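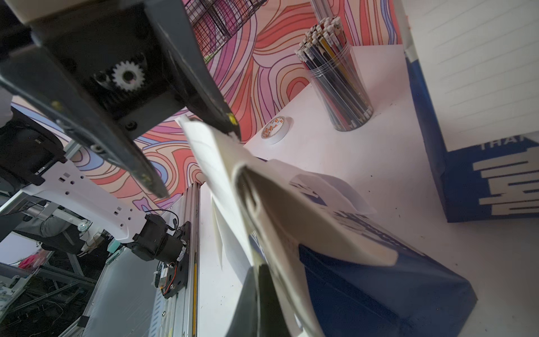 I caught the owner of Otden, my favorite used bookstore, at 9 in the morning, before she'd had coffee (sorry!). She opened in March with 700 paperbacks and a borrowed cash box.

"I priced everything at 2 dollars and hoped," she told me, laughing. "My sister thought I'd last until summer."

So what sells? Cookbooks, she said, and old travel guides — the more out of date, the better. "People want to read about a hotel that closed years ago. I get it, I do too."

I asked what she'd never part with. She pointed at a beat-up bird guide behind the register. "Ask me again when rent's due."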